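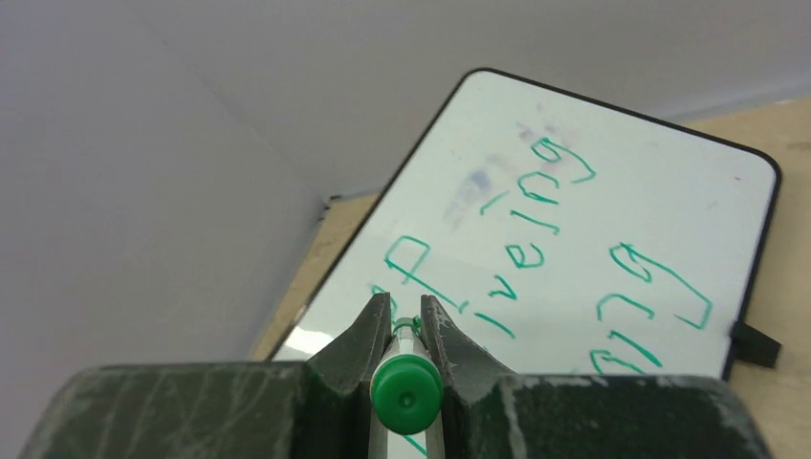
Cómo preparar y mantener una pizarra blanca pequeña

Una pizarra pequeña con un rotulador verde basta para llevar la lista de tareas de una mesa de trabajo, los turnos de un aula o la compra de la semana. Los pasos que siguen valen para cualquier pizarra lisa de borrado en seco, con marco o sin él. Los fue anotando Nasrin Hassanpour para el taller de Druseo y los revisamos cada noviembre.

Qué hace falta

- Pizarra blanca de borrado en seco
- Rotulador para pizarra (nunca permanente)
- Dos paños de microfibra, uno para mojar y otro para secar
- Alcohol isopropílico
- Pulverizador con 300 ml de agua y unas gotas de jabón neutro
- Regla y cinta fina, si se van a marcar columnas

Paso 1. Limpiar antes del primer uso

Si la pizarra es nueva, retire la película protectora del todo, también en las esquinas redondeadas, donde suele quedar un resto debajo del marco. Pase el paño humedecido con agua y jabón, aclare y seque. Espere unos minutos antes de escribir: sobre una superficie mojada la punta se estropea y el trazo sale a manchas.

Paso 2. Probar el rotulador

Lea el cuerpo del rotulador y compruebe que es para pizarra blanca. Haga una raya corta en una esquina, déjela secar diez segundos y bórrela con el paño seco. Si queda sombra, limpie otra vez la superficie y repita. Si sigue quedando, cambie de rotulador.

Paso 3. Buscar el sitio

Siéntese donde va a leer la pizarra y mire si hay reflejos. El acabado brillante devuelve la luz de ventanas y lámparas, y una zona con brillo no se lee aunque el trazo sea bueno. Casi siempre se arregla girando la pizarra un poco o inclinándola - no hace falta mover la lámpara.

Paso 4. Marcar las columnas

Trace primero con regla, muy suave. Pegue la cinta siguiendo la línea y borre lo que sobre. En Druseo usamos dos columnas, la de la izquierda más ancha para la tarea y la otra para el nombre. Yasaman Rezaei prefiere una sola columna y tachar. También funciona.

Paso 5. Escribir

Sujete el rotulador sin apretar la punta contra la superficie. Letra de imprenta, renglones separados y un solo color para las tareas. El verde se distingue bien sobre blanco, pero el trazo fino se pierde de lejos; escriba más grande que con negro. Tape el rotulador en cuanto termine, hasta oír el clic, y guárdelo tumbado.

Paso 6. Borrar y limpiar

Para el día a día, paño seco. Una vez por semana, agua con jabón y secado. No use estropajo ni polvos, que rayan el brillo y después la tinta se queda en las rayas.

Manchas viejas

Repase la mancha con el mismo rotulador de pizarra, cubriéndola entera, y borre antes de que se seque del todo. Si no sale, ponga un poco de alcohol en el paño (no directamente en la pizarra, para que no se meta bajo el marco) y frote en círculos cortos. Aclare con agua y seque.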